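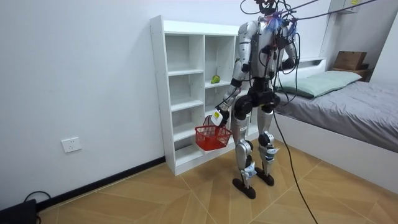 1/ Home robot rules, and why I don't trust most of them yet

I've spent the past few weeks on the working draft of the Vamlow household handling guide. It's meant to tell anyone testing a humanoid in a bedroom or a kitchen how to do it properly. I have opinions. Thread.

2/ First, the draft says a test room must be "representative of a typical home." No definition of typical. A bed, a set of shelves and a basket would pass. So would a room with one chair in it. My own shelves have books, chargers, a dead plant and a mug I've been meaning to wash.

3/ I'm not against a sparse room. You have to start somewhere, and putting fruit into a basket is a perfectly decent first job. What I object to is the sparse room turning up in a report as "a home environment" with no other words attached. Say what was in it. Say what wasn't.

4/ The Bodetti people have a better approach in their own house rules. Every report opens with a plain list of everything on the shelves before the run, and everything on the floor. Boring as anything to read. I'd make it mandatory tomorrow. 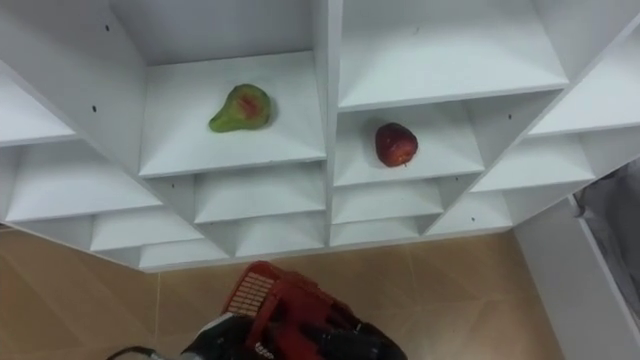
One pear, one apple, a lot of bare shelf.

5/ Which brings me to clutter. The draft gives three grades: low, medium, high. Low is "few objects, well separated." Fine. Medium is "more objects." That's the whole entry. I asked at the review meeting what "more" meant and was told it was left to the judgement of the tester. The tester is usually the person who wants the robot to pass.

6/ Tethers. If a robot has cables running to it from overhead, the report should say so on page one, and it should say whether any of them would hold its weight in a fall. A cable for power and a line that takes load are two very different things. The draft lumps them together as "external support" in a footnote. A footnote!

7/ I'm all for safety lines in early testing, by the way. Use them. Use more of them. Just don't write "freestanding operation" in the summary and let the reader find the line in an appendix.

8/ Cables on the floor are the other half of it. The rule I'd like is dull: mark the walking area, keep every loose cable outside it, and if one has to cross, write down where. Flanditz has had this in its lab handbook for years. The Vamlow draft says cables should be "managed." By whom, and how?

9/ Now hands. The draft treats a robot as one fixed thing for the whole test. Anyone who's been near a lab knows the hands get changed. A gripper and a set of jointed fingers are different tools with different ways of pinching you or squashing a peach. Change the hand, and I think you should redo the contact checks from the beginning.

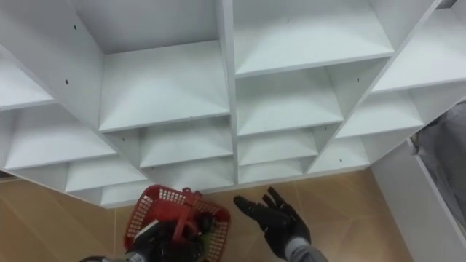

10/ The objection I keep hearing is that this would be too much paperwork for small teams. Maybe. The Bodetti form is 2 pages. The Vamlow draft is 16 and still can't tell you what medium clutter is. I know which I'd sooner fill in on a busy afternoon.

11/ Then there's "task success." Under the draft, a pick counts when the item ends up in the container. Nothing about bruising, nothing about a knock to the shelf on the way past, nothing about whether somebody stepped in to help. I'd want all of those written down for every attempt, including the ugly ones.

12/ Thammasiri did put in a comment asking for full logs of failed attempts. The reply was that failures "may be summarized." I've read plenty of summaries. A claim of 1,420 picks doesn't tell me much if I can't see how many tries sat behind it, or who chose when to start counting.

13/ Stop buttons. The draft wants one "within reach of the operator." In a bedroom with a bed along one wall and shelves along the other, there may be only one clear way past the machine. Within reach from where? I'd ask for the operator's standing spot to be marked on a floor plan, with the path to the door kept clear.

14/ And please, a rule about viewpoints. A single camera at the side of the room will miss whatever the body is blocking, and a camera up at the head will miss the feet. If you're going to use video as evidence, use both kinds and keep them in sync. The draft just says "video may be provided."

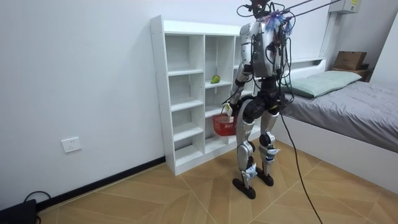

15/ To be fair, some of the draft is good. The section on telling people in the next room that a test is running is clear and short. The bit about rechecking the joints after a fall is sensible. Whoever wrote those two parts should be handed the rest.

16/ My bigger worry is the badge. There's talk of a "home ready" mark for anything that meets the guide. I wouldn't let a mark like that near a product box while the only room anyone has to pass in is one they furnished themselves. Call it "bench tested" and I'd have no complaint.

17/ Comments close in June and the form has 6 questions, none of them about tethers, so put that under "other." If you work with these machines and think I'm being unfair about the clutter grades, reply with your own definition of medium. I'll send the good ones in with mine.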